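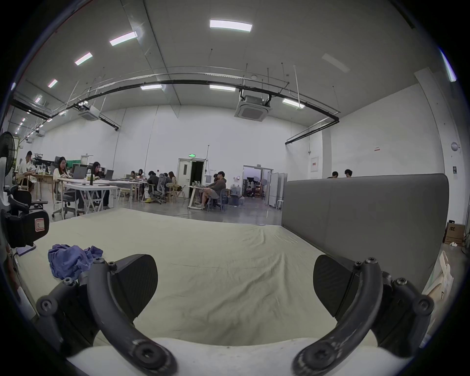 The big pale sheet on its platform, with the gray padded partition along the right side and the blue cloth near the left.

How to Get a Big Flat Sheet Smooth on a Platform (and Keep It That Way)

If you have ever tried to cover a really large flat surface with one piece of fabric, you know how it goes. You pull the near side straight, walk around to admire it from the far side, and find a ridge running corner to corner that wasn't there a minute ago. So you tug that out, and now the near side has gone crooked. I have lost whole coffee breaks this way, and I would like to save you a few of yours!

I look after the shared rooms at Flurkomari, and the covered platform in our open workroom is the thing people ask me about more than anything else, apart from the thermostat. It took me a good while to settle on a method I like, and it works just as well on a spare bed, a cutting table or a daybed at home.

What you will need

A flat sheet or length of plain cotton, with enough to hang down 11 inches on every side
A spray bottle of plain water
A small soft cloth in a color you can't mistake for the sheet
A lint roller, or the sticky side of some packing tape
Two people, if you can get them (one will do, with more walking)

A word about the fabric before we start. Go for a medium weight. Thin sheets are lovely to sleep on, but they slide, and every crumb under them shows. Very heavy canvas stays put beautifully and is a bear to wash. Ours is a plain pale one, which I like because it makes the room feel brighter. The trade-off is that marks do show on it, so be ready to spot-clean more often than you'd think.

Step 1. Clear and clean the surface underneath

Take everything off, and I do mean everything, down to the pen you were going to lift up for just a second. Brush the bare surface with your hand from the middle outward. Your palm will find grit that your eyes won't. I do this with my sleeves rolled up and my watch off, having once pulled a long thread out of a new sheet with the buckle.

Step 2. Fold the sheet in half and find the middle

Fold it lengthwise and lay the fold down the center line of the platform. Then open out one half, and after that the other. This is the step people skip, and I understand why, but when you begin at a corner you are guessing about the other three. When you begin in the middle, both sides come out with nearly the same drop and there is very little tugging left to do.

Step 3. Smooth from the center toward the edges

Use flat forearms if the surface is wide. Long, slow strokes, always heading outward. If you have a helper, stand across from each other and pull very gently at the same moment — my mother used to count to three in French for this, and I still do it under my breath.

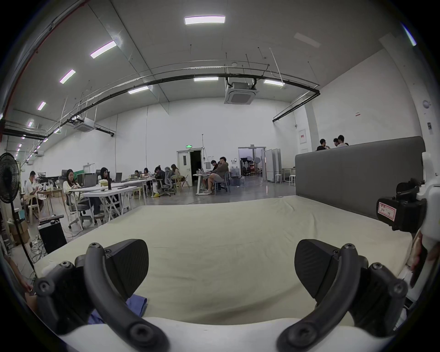

Mounir Cherkaoui
Shared Rooms Coordinator, Flurkomari
3 Dec 2021

Faint wrinkles after all that are perfectly fine. A cloth surface that is used every day is going to have some, and I would much rather you stopped at "nice and flat" than spent your afternoon chasing the last crease. If one really bothers you, mist it lightly, stroke it flat with the side of your hand, and go do something else for 9 minutes or so of your life that you won't miss.

Step 4. Deal with the side that's up against something

A platform in the open is easy to walk around. Put a partition beside it, as we have, and one side gets awkward. Do that side first, before you settle the others. Slide the hem down with your fingers straight and your palm toward you, working along in short stretches. If your partition is light enough to move safely, shift it out, do the job, and shift it back. A padded one is kinder on the knuckles, I will say that for it.

Step 5. Tuck or leave it loose

For a bed, tuck. For a work surface, I leave the sides hanging and tuck only the corners, folded under like the end of a parcel. Panicker, who shares my office and has firm views on linens, pins hers underneath with big safety pins. That holds very well, but please remember to take the pins out before washing. (I have not always remembered.)

Keeping it nice from day to day

Roll it for lint in the morning. Dab marks while they're fresh, with cool water and a little dish soap on your small cloth, working from the outside of the mark inward so it doesn't spread. Keep bags and boxes on the floor or against the wall. Once the sheet has been leaned on for a while it will creep toward whichever side people like best, so give it a small pull back the other way when you pass.

We wash ours warm, hang it doubled over the line, and bring it in while there is still a touch of damp in it. I tried the dryer in September and spent the next morning with an iron, on my knees, saying things I won't repeat on this page. If you try a different fabric and it behaves, please write and tell me the name of it. I'm always looking for the next one.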